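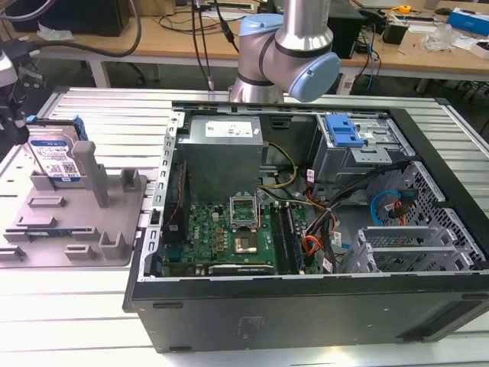 *On the bench at Rowlands: a Dell desktop with the side cover off.*

## From the repair table

In May we received 30 old office computers from Planov, and since then the repair table at Rowlands is very busy. I wish to thank all the members who came to learn, also those who had never held a screwdriver before.

We always begin in the same way. Put the case on its side, take off the cover, and look for some minutes before you touch anything. In this Dell the power supply is the big grey metal box at the back, and the fan stands near it against the rear wall. The green board is the motherboard. With the socket frame open you can see the processor, a shiny square which many people expected to be much bigger! The blue latch is on top of the bay for the optical drive.

Please remember these points when you work at home:

- Unplug the power cable first, then press the power button once.
- Make a photo of the cables before you pull any of them out.
- Keep the screws in a cup or a jar lid, with the colour of the cup written in your notes.
- Don't touch the processor with your fingers. Hold it by the edges.

We still need thermal paste, small brushes and memory modules. If you have some in a drawer, bring them to the front desk and write "repair table" on the bag. The budget for parts is 400 dollars until the end of the season, so every gift is a help.

The next session begins at 6:30 in the evening. To reserve a place, please call me at extension 1453.

Florante Maglaya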